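Print | E-mail

Sun 27 September
Posted by the traffic counts bench, Skirkville

Notebook: Tollau ramp counts and signal timing

Came in to finish the loop detector check before the Brasach interchange people want their numbers. Controller cabinet on the bench is still the spare, not the one from the ramp. Same firmware, so the timings should carry over.

Replayed the morning peak from the northbound off-ramp. Tube count gave 1,391 vehicles for the peak period. The loop file is lower. Most of the gap falls in the right-turn lane, where trucks cut the corner and miss the rear loop. We saw the same thing in April and wrote it off as a bad splice. I no longer think it was the splice.

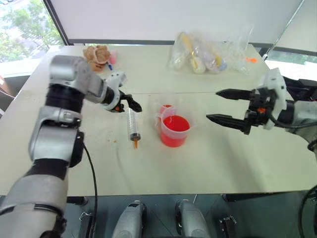

Signal timing

Ran the proposed plan with an 88-second cycle. The left turn onto Kadrić Road clears on most cycles, but the queue from the ramp still reaches back past the advance detector toward the end of the peak. Tried giving the ramp 2 more seconds of green, taken from the side street. Queue shortened. Side street got worse, though not enough to spill into the next junction.

The pedestrian phase needs another look. The plan as drafted assumes the old crossing distance, and the new curb line moves the far ramp out. Walk time is fine, clearance is short. I have left the old value in the file with a comment so it does not get sent out by mistake.

Also found the offset to the Brasach signal entered from the end of green, while the rest of the corridor uses start of green. Fixed in the working copy only. 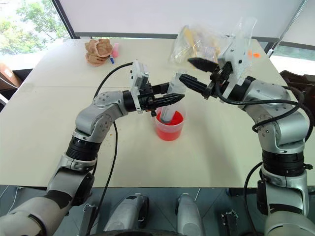
Still to do

- Recount the right-turn lane from the video, trucks separate.
- Redo pedestrian clearance with the new curb line.
- Check whether the Tollau cabinet has the same detector card as the spare. If the delay setting is different, today's replay has to be run again.
- Ask the Skirkville yard when the lane closure comes off. No point retiming against cones.

Files are in the corridor folder under Tollau, working copy. Do not use the one marked final.

Recent entries

Brasach interchange: tube counter placement
Kadrić Road left-turn queue, first look
Detector card swap, bench notes
Tollau off-ramp: loop resistance readings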